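Nadik Recipe Keeper Support
Ticket: Recipes with accented titles missing after sync
Opened Sep 12, 2018
Status: Solved
Product: Nadik for desktop, version 6
Customer: Desmond Dvorak
Assigned to: Khoa Lưu

Desmond Dvorak wrote:

Hello there, and thank you in advance to whoever gets this one. I've been using Nadik since my daughter set it up for me, and I've never had to write in before, so forgive me if I tell you more than you need. I'd sooner you had too much than too little.

I keep all the family recipes in it, a little over 4,000 of them if you count the ones I clipped from the newspaper and never cooked. Back in April I bought the Ngô collection from your add-on page, because my neighbor had been feeding us her soups all winter and I wanted to stop begging. It came in fine. I made the caramel pork so many times that my wife asked for a month off from it.

Then last week I got a new laptop, a Skondard, and signed in to Flenholm sync the way the help page says. My own recipes came down without any trouble. The Ngô collection came down too, but 23 of its recipes are gone. The folder says 300 on the old computer and 277 on the new one. I went down both lists side by side with a ruler on the screen (I know, I know) and every one of the missing recipes has an accent mark in the first letter of the title. All the Đ ones are gone, for instance. Recipes with accents in the middle of the title are fine.

Here is what I have tried so far:

Signing out of Flenholm and back in. No change.
Restarting the laptop. No change.
Turning off the antivirus for a few minutes and syncing again. No change, and I turned it back on.
Searching for the ingredients. I typed in "green papaya" and the salad I know is in there did not come up.

I have not deleted anything from the old computer and I don't intend to until somebody tells me I can. It's sitting on the dining room floor with its lid open. Is there something I should be doing differently?

With thanks,
Desmond

Khoa Lưu (Nadik Support) replied:

Hi Desmond,

Thank you for such a lovely and thorough note! The ruler was a great idea, and it saved me most of a morning. Please do keep the old computer just as it is. Your recipes are safe on it, and so far nothing you've described makes me think they've been harmed.

Could you do two things for me on the new laptop? Open Help, then Sync Report, and press Save. Attach that file to your reply. Then open Settings, go to Library, and tell me what it says next to "Title sorting." It'll be one of two choices, Basic or Full.

One more small question, and take your time with it. If you choose View, then Show Hidden Groups, does anything new turn up in the list on the left?

Warmly,
Khoa

Desmond Dvorak wrote:

Good morning, Khoa. Report attached. I hope it's the right one, there were two with nearly the same name and I picked the bigger.

Title sorting says Basic. On the old computer it says Full, and I promise you I never touched it on either machine. I wouldn't have known it was there.

I turned on Show Hidden Groups and got a new line at the bottom of the list with only a number sign for a name. When I click on it, it's empty. My heart jumped for a second there. I thought we had them.

I also tried adding a recipe of my own called "Đinner" as a test, which made my granddaughter laugh. It saved, and then it vanished as soon as I clicked on another recipe. So it seems to happen to new ones as well, and not only to the ones from the collection.

Khoa Lưu (Nadik Support) replied:

Hi Desmond,

"Đinner" was the best thing I could have asked for, so please thank your granddaughter for being a good audience. I made the same recipe on a test machine here, set title sorting to Basic, and it disappeared on me too. So we have it happening in two houses now, and I've passed that on to the people who write the program.

The recipes did come down to your new laptop. Your report lists every one of them as received. With sorting on Basic, Nadik files each title under a plain letter from A to Z, and when it can't match the first letter it drops the recipe in that number sign group. There's a mistake in how that group is drawn, so it looks empty, and search skips over it too. New installs start on Basic. Your old computer was probably upgraded from an earlier version, where Full was the starting choice.

Please try this on the new laptop:

Close any recipe you have open for editing.
Go to Settings, then Library, and change Title sorting to Full.
Choose Rebuild Index from the same page. With a library as big as yours it may sit at the same spot for a good long while. Let it finish.
Quit Nadik and open it again.
Click on the Ngô collection and check the number next to it.

Leave Flenholm sync turned on while you do this. You don't need to download the collection again, and please don't, or you could wind up with two of everything.

Desmond Dvorak wrote:

Khoa, they're back! It says 300 on both computers, the green papaya salad comes up when I search for it, and "Đinner" is sitting there in the D's as proud as anything. I'm going to leave it in.

The rebuild did stop moving at one point and I very nearly pulled the plug, but I remembered what you said and went out and watered the tomatoes. When I came in it was done.

I have two things to mention, neither of them urgent. The first is that my star ratings on those recipes came back blank. I had only rated six or seven, so I can put them in again by hand, but somebody else might mind more than I do. The second is that the help page on moving to a new computer doesn't say a word about title sorting. A line or two there would have saved us both some letters, though I've enjoyed yours.

Khoa Lưu (Nadik Support) replied:

Hi Desmond,

I'm so pleased! Before you retype your ratings, open the old computer, choose Sync, then Send Everything, and give it a few minutes. Ratings travel separately from recipes and I think yours were turned away while the recipes were hidden. I've asked for the help page to be changed and I used your wording, nearly all of it.

Desmond Dvorak wrote:

Send Everything did it, the stars are all back where they belong. You can close this up whenever you like, and I've finally put the old computer away in the closet. I'm starting on the soups next, and I mean to go through the collection in order this time instead of making the same pork over and over.

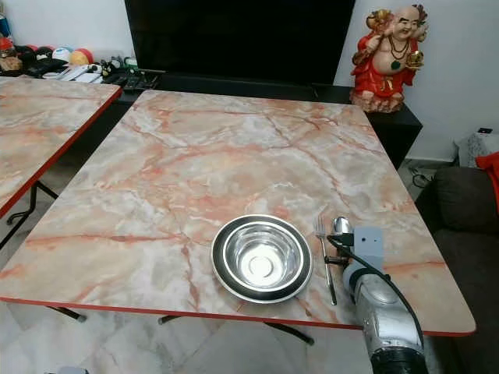 One last question, if you don't mind it being tacked on. Can I print a whole group at once with the accents showing? My neighbor doesn't care for screens, and I'd like to take her the D's on paper.

Khoa Lưu (Nadik Support) replied:

You can! Click on the group, choose File, then Print Group, and pick "Full characters" in the box that comes up. Leave it on that and it'll remember for next time. I'm marking this one solved, but if you reply to it within 30 days it comes right back to me.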